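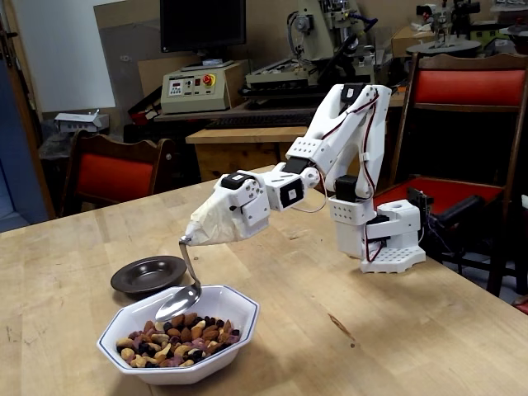

Pieter thinks the raisins are the whole problem, take them out and the portions would come right by themselves. Joris disagrees, says it's the cranberry, it clumps.

January, after lunch. Trail mix, Kuipers bag, tipped straight in the bowl, no stirring.

- Bag says 600 g. Weighed 3 times, fine
- hazelnuts ride on top, peanuts go down. Same as with the Monen bag before the break
- cranberry sticks to cranberry, then to raisin, then to spoon
- almonds OK

Level spoon vs heaped: stop using heaped, everybody heaps differently. Level only from now on, scrape on the rim. Pieter's sheet still says heaped on page one, need to fix that (and the speling of cashew).

Total on the scale after both bags pooled: 867. Thats with the paper liner, subtract it!! Liner is in the drawer under the scale, weigh it again, the old number is from the thick ones.

Tried dusting the cranberry with a bit of rice flour, Joris's idea. Less clumping, tastes like chalk. He ate some anyway and said fine. Not fine. Half the amount next time, or chop them smaller and skip the flour.

Lot 159 smells a bit old, peanuts mostly. Keep it for scooping, don't put it out for snacks. Label on the lid.

To do
- order plain mix without raisins, Kuipers has it, Istholm only in big sacks
- wipe table, oil it at some point
- ask Pieter where the small scoop went

Shallow bowl tomorrow, same bag.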